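Club notes, Thu 30 March

Second session on the handover task. Jolien Aerts and Pak-hei Hsu have settled the format for the Fudstead round in July: each team submits 114 demonstrations, all recorded by hand, and trains on those alone. A demonstration may last up to 60 seconds. Anything longer is discarded, which I think is harsh but clear.

I spent most of the evening on phone cases. They are harder than the blocks we used before. A case flexes when the jaws close, so grip force matters, and the shiny ones confuse the tracking if the lamp is too low.

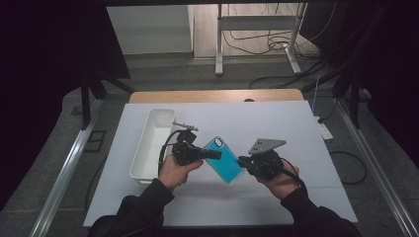 My main fault is speed. Ward Van Loon went through my recordings and marked the ones where the second jaw closes after the first has already started to open. On replay the case drops. I now hold both jaws shut for a short pause before letting go, and I count it under my breath.

Cable routing also needs work. If the lead pulls on the wrist, the motion comes out with a slight drift to that side. Sanne Aerts suggested a loop at the elbow. I will try it with tape first.
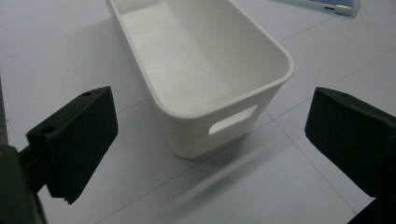
Bins are allowed at any angle under rule 2, so we should stop lining them up neatly before each take. The Plurunberg team lost marks for that last year: their policy only worked with the bin square to the table.

Still to do: recalibrate jaw width, relabel the first 30 takes, ask Yolanda Halvorsen whether the spare battery pack is back from Wuyts.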